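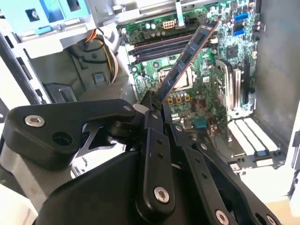 Plindasholm to return for a third series this October

Pidgate, 18 April 2022 – We are very happy indeed to tell you that Plindasholm, the island mystery that kept so many of you up past your bedtime, will be back on Flino this October with a full new run of episodes.

Series 3 picks up on the morning after the ferry fire, with the harbour closed, the lighthouse dark and the Trịnh family no longer speaking to one another. Viewers who wrote in to ask what was inside the second letter (and there were a good many of you) will have their answer before the first episode is over, although it may raise a few fresh worries of its own.

Khôi Chu returns as head writer, and this time he is joined by Ngân Đồng, who directed the much-loved storm episode in series 2 and now takes charge of the whole run.

"I thought I had said goodbye to these people," said Khôi Chu. "Then I found myself on a long train journey, wondering what the old harbour master would do with all that money, and by the time I got home I had most of an opening episode in my notebook."

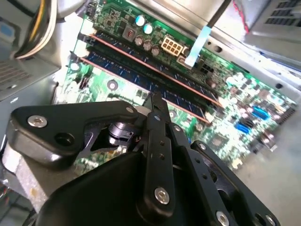 Do I need to have seen the earlier series?
It helps, but new viewers can start with the short recap, which goes up on Flino a week before the first episode and covers the main events of both series.

Ngân Đồng added: "It's a bigger story, and we go over to the mainland for the first time, but I promise there is still plenty of bad weather and quite a lot of soup."

Filming is under way in and around Pidgate, where some 700 local people have signed up to appear in the crowd scenes. We are so grateful to them, and to the shops along the quay that have put up with our lorries – and kept us all in buns.
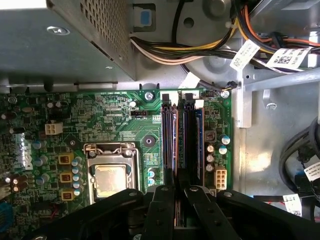
Preview evening

The opening episode will be shown at Pidgate Town Hall in October, ahead of its release. There are 3,000 names on our mailing list and far fewer seats, so places will be drawn by ballot. Members of the list will receive an email with the details during the summer.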